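"빵부터 세워 놓으면 마음이 놓여요." 음식 모형으로 햄버거 쌓기 놀이를 꾸리는 베로니카 카초로프스카(Weronika Kaczorowska) 씨는 앉자마자 재료 이야기부터 꺼냈다. 차가 식는 줄도 모르고 한참을 이야기하다가, 그는 결국 쟁반 앞으로 나를 데려갔다. 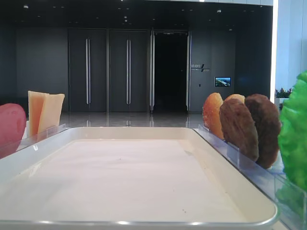 **프랄빌 놀이교구팀 | 4월 사람들**

흰 쟁반은 넓고, 재료는 양옆 투명한 아크릴 꽂이에 서 있다. 처음에는 재료를 전부 쟁반에 눕혀 두었다고 한다. "그랬더니 아이들이 맨 위에 있는 것만 집더라고요. 밑에 깔린 치즈는 있는 줄도 모르고요. 그래서 세웠죠. 책꽂이처럼요, 책등을 보고 고르듯이!"

치즈를 왼쪽에, 패티를 오른쪽에 두는 데에도 나름의 사연이 있다. 동료 하신토 세르반테스(Jacinto Cervantes) 씨와 오래 옥신각신했는데, 그는 먹는 순서대로 한 줄로 세우자는 쪽이었다. "저는 양손을 다 쓰게 하고 싶었어요. 한쪽으로만 손이 가면 재미가 덜하잖아요. 하신토는 아직도 제가 고집을 부렸다고 해요. 뭐, 맞는 말이긴 해요."

가운데를 왜 이렇게 넓게 비워 두느냐고 묻자 그가 웃었다. 버거는 꼭 비뚤게 쌓이기 마련이고, 무너져도 쟁반 안에서 무너져야 다시 줍기가 쉽다는 것이다.

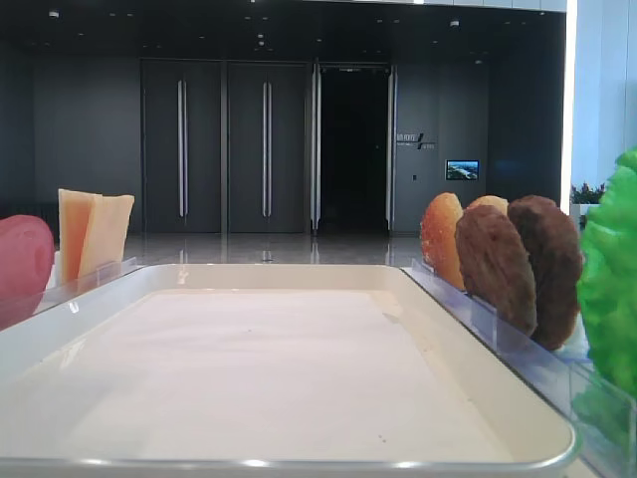

*읽는 시간 2분*

패티 이야기로 넘어가자 말이 더 길어졌다. 색이 조금 다른 갈색 패티 두 장을 두고 아이들은 저마다 이름을 붙인다. "덜 익은 거, 더 익은 거, 할머니가 구운 거. 한번은 어떤 아이가 진한 것만 달라고 해서 한참 협상을 했어요."

지난 모임에는 아이 40명이 다녀갔고, 그날 쌓은 버거가 103개였다고 한다. 공책에 적어 두었단다. 빵 없이 치즈만 겹친 것도 버거로 쳐 주었느냐고 물었다. "그럼요, 만든 사람이 버거라는데요." 그는 다음에는 양상추를 더 잘 세우고 싶다며, 얇은 잎을 어떻게 세워 둘지 요즘 밥 먹다가도 생각한다고 했다.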